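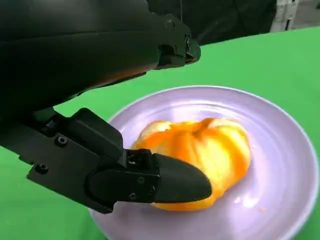

Wrist view, fruit-on-plate task: fingertip against a partly peeled orange.

Home | Datasets | Guides | Licence | Contact

# Saltura Tabletop: data card and recording rules

Filed under: Manipulation data › Good practice

Saltura Tabletop is a set of wrist-camera recordings of a gripper handling food and small household items. It was recorded by the Aditard group and is maintained by Emlyn Wynne. This card covers what is in the release and the rules that operators and labellers follow. Please read the rules before sending new episodes, as most rejected submissions break one of the first three.

## Contents

- 2728 episodes in total
- 456 of these use fruit or other soft food
- 241 episodes are held back for testing and are not in the main download
- 20 task types, listed in `tasks.csv`

Each episode has one video, one joint log and one label file. The three share a name. Times in the label file are counted from the first video frame.

## Recording rules

1. Fix the wrist camera before the session and leave it alone until the session ends. If it gets knocked, stop, remount it and start a new session folder.
2. The fingertip must be in view when the gripper is open and when it is closed. It may hide part of the object.
3. Do not tidy the background between episodes in the same session. Changes there should fall between sessions.
4. Use one plate per food task and write its colour in the session notes.
5. Food handled by the gripper is not to be eaten afterwards — this includes fruit still in its peel.
6. Wipe the fingertips with a damp cloth after every food session. Check the screws at the finger joints at the same time.
7. One person holds the stop button while the arm is powered. That person does not also place objects.

## Labelling rules

Mark contact from the first frame in which the fingertip touches the object. If the touch point is hidden by the finger itself, use `contact_hidden` and do not guess the frame from the joint log.

For peeled or torn fruit, use `part_peeled` as the state. Loose bits of peel get their own label only if the gripper is meant to pick them up. Glare on a glossy plate is left unlabelled.

A failed grasp stays in the set. Mark it `fail` and add a short reason in the notes field. Do not cut the video to remove it.

## Known problems

- Bright lights wash out the top of some fruit, and colour-based methods do badly on those episodes.
- Early sessions used a different name for the plate field. The script `fix_fields.py` puts this right.
- The April sessions have no sound. Later ones do, but it has not been checked for speech — please do not share it further.

## Changes

Send corrections to the maintainer with the episode name and the time in the video. Rule changes apply to new sessions only.

Related pages

- Hjaltested gripper care sheet
- Vadetti label format, short guide
- Saltura Drawers: data card
- Checklist for a new recording station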